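Removable Wallpaper: Frequently Asked Questions

Garside Paint & Paper gets asked about peel-and-stick more than anything else we sell. We stock it, and we have doubts about a good part of what is printed on the packaging. The answers are ours.

Is it really removable?

Sometimes. On a smooth wall with well-cured satin or semi-gloss paint, most of it comes off in long strips. On flat paint, cheap primer or old patched drywall, expect some of the wall to come too. "Removable" on the label tells you about the product. Your wall hasn't signed anything.

My lease says no wallpaper. Does this count?

Ask your landlord and get the answer in writing. We've heard customers say the salesperson at some other store told them it was fine. The salesperson won't be paying for the repaint.

Do I need to order extra?

Yes, and we know how that sounds coming from a store. Measure the wall, then look up the pattern repeat. A big repeat means a lot of waste at the top of every strip. If the rolls come from different batches the colors can shift, so check the batch numbers before you open anything. We take back unopened rolls of stock patterns. Special orders are final.

What about the Skuten and Lodau lines?

Skuten is the thicker one. It hides small dents better and is harder to fold around a corner. Lodau is thin, cheap and easy to reposition, up to a point. After you've pulled it off and put it back 3 times, we wouldn't trust the edges. Neither one hides orange-peel texture, whatever the online reviews say.

Will a loud pattern make a small room look bigger?

We've never seen any wallpaper make a room bigger. The usual advice is that large prints "open up" a space, and the people giving it tend to have large prints to sell. A strong pattern on one wall gives you something to look at. On every wall it's a commitment, and you should want it for its own sake. Keep whatever goes in front of it plain, or you'll stop being able to find your keys.
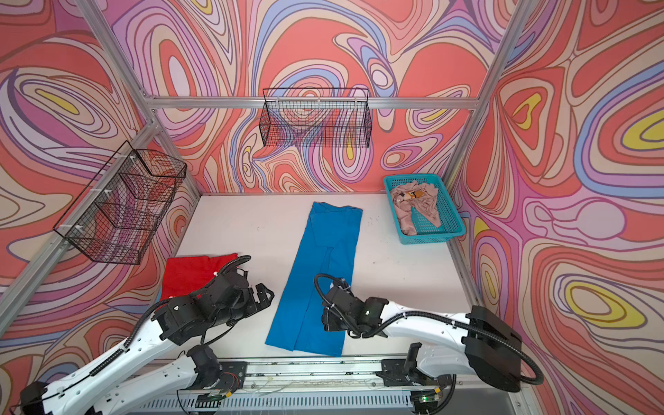
Large swirl print on three sides, plain white tabletop.

Tape up a sample before you decide. Not a chip the size of a playing card – a full-width piece, left up from Friday night until you've seen it in morning light and under your own bulbs. Full-width samples are $5 and we don't credit that toward the order.

Can I put it in a bathroom?

A powder room, probably. A bathroom with a shower and a weak fan, we'd say no. The seams go first, usually near the ceiling. Some brands say "moisture resistant," and we have yet to get a straight answer from any of them on what that means.

Can I paste it over existing wallpaper?

You can. The old seams will show through, and the new layer is only as well attached as the old one. Strip the wall first.

How long should I wait after painting?

The cans say a couple of weeks. We say a month, longer if it's humid. Dry to the touch and fully cured are two different things, and this is where most of our unhappy phone calls start.

Is the Cleltness smoothing kit worth $59?

No. You get a felt-edged squeegee, a knife and a roller in a nice pouch. Buy the squeegee and a pack of fresh blades separately. Change the blade more often than you think you should – dull ones tear the vinyl.

Can I hang it by myself?

Short walls, yes. For anything full height, get 2 people on it, one to hold the strip away from the wall and one to smooth. Start from a plumb line, and don't trust the corner to be straight.

Do you install it?

We don't. We keep a list of local paperhangers at the counter. Several of them won't touch peel-and-stick, and you may want to ask them why before you buy.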